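Search this notebook
Enter keyword
Go

Block refinishing, batch 6
February, bench by the window, start 9.40

Carried over from batch 5: paint still chipping at the arrises on the small cubes. Faces hold up well. Corners go first, then the long edges, and the end grain takes knocks that the side grain shrugs off. Beverley Furnival wants a decision on the finish before the spring sets are cut, so this batch is for comparing edge treatment only. Same timber, same two colours (red and blue), same Puvlow water-based enamel as before.

Preparation

Cubes cut from planed square stock, stop block on the saw, checked with calipers. Rejected anything out of square by more than a paper shim. Total kept: 100. Split into two lots, marked underneath in pencil before priming.

Lot A, edges left sharp, face sanding only, 180 then 240.
Lot B, edges eased by hand on a sheet of 240 stuck to glass, three light strokes per edge, corners touched once.

Both lots wiped down, one coat of Zoda sealer, left overnight on the nail boards. Raised grain on the end faces was worse than last time. Denibbed with a grey pad. I should have wetted the blanks first and sanded back before sealing, as Jhun did on batch 4. Do that next time.

Painting

Two coats, brush on the first, small foam roller on the second. Room stayed near enough constant with the heater on low. Red covers poorly over the sealer and really wants a third coat; the blue was solid after two. Left red at two so that film thickness stays comparable. The blue dries slightly proud at the edges where the roller drops its load, which may flatter or hurt it in the knock test. Not separated out here.

Wear marks

Chips on blue read white, and on red they read dark. This matters when scoring by eye, as a white nick on blue jumps out at arm's length while the same size of mark on red is easy to pass over. Scoring should be done under the bench lamp, each cube turned through all six faces, and the dark marks on red checked with a fingernail to tell a chip from dirt. 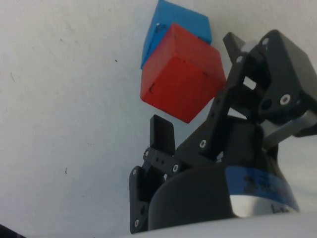

Jocelyn Magbanua has pointed out that the eye score punishes blue unfairly, and that a chip should be measured across its widest point whatever its colour, with anything under half a millimetre ignored. She would also drop the tinted primer idea, on the grounds that it hides the damage without reducing it. Agreed on the measuring. On the primer I am less sure. For play sets a chip that doesn't show is most of what the customer is asking for.

Knock test

20 cubes from each lot in the lidded drum, hand-turned at a steady rate for 179 turns (odd figure, it is what the counter read when batch 5 was stopped, kept so the two can be compared). Colours mixed. Drum lined with the old felt.

Lot A: chipping on nearly every corner, several long edges showing flakes. Two cubes with a short notch right through to timber, probably corner against edge.
Lot B: corners marked but mostly bruised, paint still attached. Edge flakes few and small, up to 1 mm. One red cube bad on a single face, with a knot under it that should have been rejected at the saw.

Some colour transfer both ways, more red on blue than blue on red. It wipes off with a damp cloth if done the same day. Try a clear coat on a handful before concluding anything about the enamel itself.

To do

Rerun Lot B with blanks wetted and sanded back.
Third coat on half of the reds.
Ask Honeylyn how much of the Gridlow clear is left and whether it yellows over blue.
New felt for the drum.
Remaining cubes are in the shallow tray, second shelf, lots kept apart by the batten. Please don't mix them.

Stopped 16.15. Brushes in the jar, lid on.

Workshop notebook | Contact the workshop | © Macapagal Toy Works | Back to top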